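Gradurier Home and Hobby Forum > Furniture and Finishes > White table tops, what are you all using?

lekota_lou
October 16, 2018
OK so I finally have a spare room for sewing and cutting patterns (yay!) and I need a big white work surface. My fabric is mostly dark and I can't see my chalk lines right on brown wood. I found a secondhand table for 46 dollars at the place out in Traltville and now I'm stuck on what to do with the top. Paint it? Have something white cut to size? I've got maybe 200 to spend on the whole room and that has to cover a lamp too. My sister says paint, my mother says oilcloth, and they're both very sure of themselves.

pinkingshears
Paint, but only if you've got the patience. I did mine in May with a water-based enamel, three coats, sanding in between. Looked gorgeous. Then I put a coffee mug down too early and it took a ring of paint with it. Give it 30 days before anything heavy goes on there, whatever the can says!

Dronano_Dad
Don't paint it. Sorry pinkingshears, but a painted top that gets a rotary mat dragged over it every day is going to look terrible by next summer. Lay a white board on top and leave the wood alone. When it gets ugly, flip it or swap it.

lekota_lou
But doesn't a loose board slide around? I lean on my table like I'm kneading bread.

Dronano_Dad
Mine doesn't, I've got strips of rug gripper under it (the rubbery mesh stuff, cheap). I'd leave a bit of the wood showing all the way around too, so you can get a clamp on the edge if you need to. Also go matte if you can. Shiny white under a lamp gives me a headache in ten minutes. White does show every scuff, I'll give you that much.
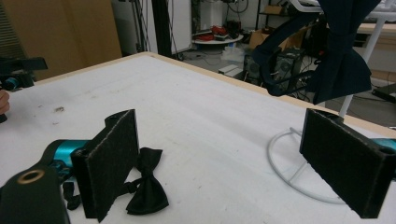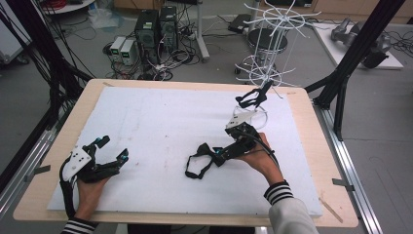 Neville Nuttall
I'm with the paint crowd, I'm afraid. Foam board is fine for a school project but it dents if you look at it funny, and once you've got a dent your tracing wheel finds it every single time. I had one on my cutting table for a winter and ended up with a wobbly hem on a pair of curtains.

pinkingshears
Thank you Neville!!

Dronano_Dad
Depends what you do on it. I don't use a tracing wheel. For laying out and pinning I like a bit of give, the pins go right in.

quiltbarn
Can I throw in a third option? Melamine shelf panel. The store here cut one to size for me and I ironed on the edging myself, which was weirdly fun. It wipes clean, chalk comes off, no dents. It's heavy though, and I wouldn't want to haul it upstairs alone. No good for pins either, obviously.

lekota_lou
Ooh, how much was yours?

quiltbarn
Mine was way more than I planned, 169 with the cutting and a second panel I messed up. One panel by itself would have been a lot less. Measure twice, folks.

lekota_lou
Hmm, that kills the lamp. I think I'll try the loose board first with the rug stuff under it and see if I hate it. If I do I'll paint over the holidays when nobody's allowed in the room anyway. Neville, what paint did you use?

Neville Nuttall
Left over from the kitchen cabinets, satin, brushed on. I'll look at the can tonight and post the name if the label's still readable.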